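Notes from my kitchen: eating down the fridge

Hello again, and thank you for all the messages about last month's marmalade piece. More than one of you told me I'd been stingy with the sugar, and Clementina Figueiredo sent me her aunt's version, which I'll be trying as soon as I can find Seville oranges again (next January, then!).

Now, March. I always think of it as the tired end of the cooking year. The squashes have gone soft, the rhubarb costs a fortune and I'm bored to tears of cabbage. So for the past few years I've given the month over to what my family calls the Great Eating Down, where I buy milk, bread, eggs and as little else as I can get away with, and we work through everything that's been lurking at the back of the shelves.

I start with a list. I get everything out on the worktop at eight in the morning with a cup of tea and the radio on, write it all down, and stick the list to the cupboard door. This year's had three open jars of mustard on it, half a tin of coconut milk I'd decanted and forgotten (straight in the bin, sorry), a lot of parmesan rinds and a bag of chestnuts from Christmas – still sealed, thank goodness.
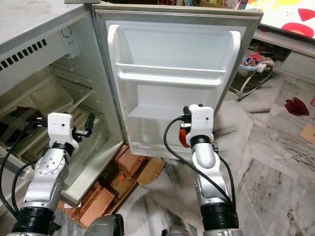

Door wide open: a small white fridge up on its brick and wood base.

The rinds went into soup, and I'm going to give you the soup because it's the best thing I've made all winter. Soften 2 onions in plenty of olive oil, much more slowly than you think you need to, with a stick of celery if you've got one. Add 200 g of dried white beans that you've soaked overnight and boiled till tender, then 500 ml of stock, a couple of rinds and whatever greens are looking sad. Half an hour on a low heat, fish out the rinds, squeeze in some lemon. We had it with toast rubbed with garlic and there was a bit of a scuffle over the last bowl.

The mustard was trickier. Lilibeth Ocampo, whose column I hope you all read in the Lolwood parish magazine, told me to stir it into a cheese sauce and pour it over leeks, and I did, and it was lovely, but that only took care of one spoonful. A week later I was still putting mustard in everything. Mashed potato, good. Salad dressing, obviously good. Scones – well, I liked them.

I'll own up to a failure too. I had a jar of preserved lemons that I'd been very proud of back in the autumn, and I put far too much of it in a chicken stew and we ended up having cheese sandwiches. A quarter of a lemon, rinsed, skin only. I've written it on the lid now.

What I haven't solved is the freezer. I never label anything, and I've got tubs in there that could be stewed apple or could be chicken stock, and you only find out at teatime. If you've got a system that works for a lazy person, please write in, and I'll print the best ones next time.

Next month it's wild garlic. The bank on the Miver road is already green with it, so bring a bag if you're walking that way, and leave plenty for everybody else!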